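FOR IMMEDIATE RELEASE
7 Mar 2019

Can a robot do your kitchen chores yet? Pumon shares its first honest scorecard

Hi, I'm Yung-ching Tam, and I run the home chores project at Pumon. People ask me the same thing at every party — when can I buy one that does the dishes? My answer is still "not soon," but today I get to put some numbers behind it, and I'm pretty excited about that!

Over the past 22 days our team gave one arm four kitchen jobs: putting food in a pot, taking it out again, clearing the counter, and moving things out of the sink. We practice on a play kitchen, partly for the size and partly so I can sleep at night (no real burners, no real knives). In all we logged 391 tries. The arm finished nearly 100 of them with no help from a person.

So, three out of four times, somebody had to step in. Blocks with flat sides went best. Round things roll, and the carrot has been the bane of my month. Shiny metal gives our software trouble too, and I'd love to say we've fixed that, but we haven't.

What can it do today? It can pick up one thing from a clear spot and set it down somewhere close by, slowly, if you don't bump the counter. Put that next to a real weeknight dinner and you'll see how far we have to go. My own sink at home is still very much a job for me.

The control software is called Skevuneo, and a new version goes to our two testing partners, Usuga and Dredura, later in March. Usuga will try it on kitchen tasks like ours. Dredura wants it for sorting small parts on a shop floor, where things stay put a bit better, and I think they may well get useful work out of it before any of us do at home.

We'll post the full results, flops included, when both partners have had their turn. Reporters who'd like to visit the Pumon lab and watch a session are welcome — just write to our press desk.

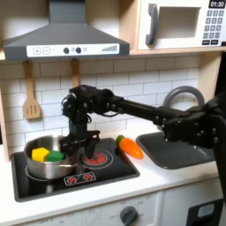
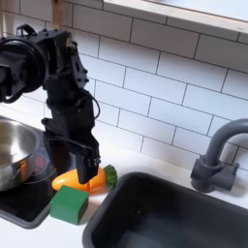
The Pumon arm at work in the play kitchen, with the pot and the carrot. Photos: Pumon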